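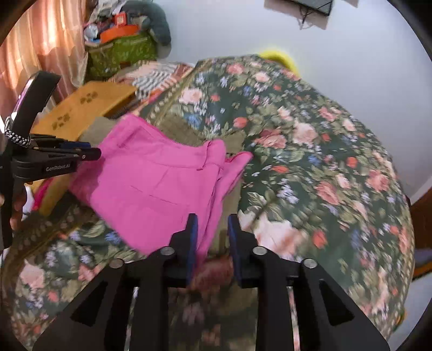

Figure 1. Pink garment on the floral bedspread, before folding.

Folding Laundry on a Bed: What We Learned from One Bedroom
Student project report, Household Practices course
October 18, 2026

Why we picked this

Most folding guides assume a big clean table. Hardly anyone in our class owns one! We fold on beds, and beds are soft, bumpy and usually half covered with other stuff. So our group decided to study bed folding properly: which steps go wrong, which clothes are the worst, and whether a few small changes to the setup could make the job quicker. We named the project Tiltura, after a typo in our first set of notes that we all got attached to.

The room

We worked in a bedroom in the Grisness apartments. The bedspread is dark green with large pink and salmon roses, and we loved it from day one. It also taught us something. On a busy print like that, a plain pink piece is easy to find in one way (it is one flat color) and hard in another, as the roses are close enough in color that a loose corner can get lost among them. Two of us missed the same trouser leg on the same afternoon.

The room is lived in, and we left it that way on purpose. There is a bag and a box with small items piled beside them, a box with paw prints on it next to the bed, and a striped pink-and-white cloth folded at the head of the bed. We wanted results that would hold up in a normal home.

What we did

Over 5 weeks we folded 281 pieces and wrote down each one on a log sheet. For every piece we noted the type, how bunched up it was at the start, the number of folds, and whether it had to be redone. The full log has 1534 entries, as each fold and each smoothing stroke got its own line. (We would not do that again. Typing it up took longer than the folding.)

Each piece started crumpled in the middle of the bed. The person folding had to find the waistband or collar first, pull the piece flat, smooth it, fold it, and move it to the stack. We tried 2 ways of starting: "edge first," where you grab whatever edge is nearest, and "landmark first," where you look for a feature such as a waistband, a seam or a pocket before you touch anything.

What we found

Landmark first won, and it was so satisfying to see it show up in the sheets. Trousers and shorts gained the most. The pink piece in Figure 1 is a good case: even bunched up, it shows a waistband edge and a pocket seam, and those tell you which way is up. With edge first, people often pulled a leg out and then had to turn the whole thing over.

Layers were the second big discovery. When a garment sits on top of another cloth, as the pink one does on the olive-khaki cloth, a quick pull tends to bring both along. Lifting the top piece straight up and setting it down on bare bedspread fixed most of this. It sounds tiny - it changed our redo count more than anything else we tried.

Small cloths were our weak spot. They slide under things, they get folded into bigger pieces, and twice we found one inside a finished stack. We now pull all the small ones out at the start.

What we would change

The bedspread itself shifts when you smooth hard, so the flat area slowly creeps toward the person folding. Tucking it in on the far side helped, and we wish we had done it from the first session. We also ignored thickness. Towels and thin shirts went into the same log with no column to tell them apart, and that makes some of our comparisons weaker than we would like.

Next steps

In November we plan to repeat the sessions in a second room, at Bodonura, where the bedspread is plain. If the missed corners drop, we will know the roses were partly to blame. We also want to try socks - wish us luck with the pairing.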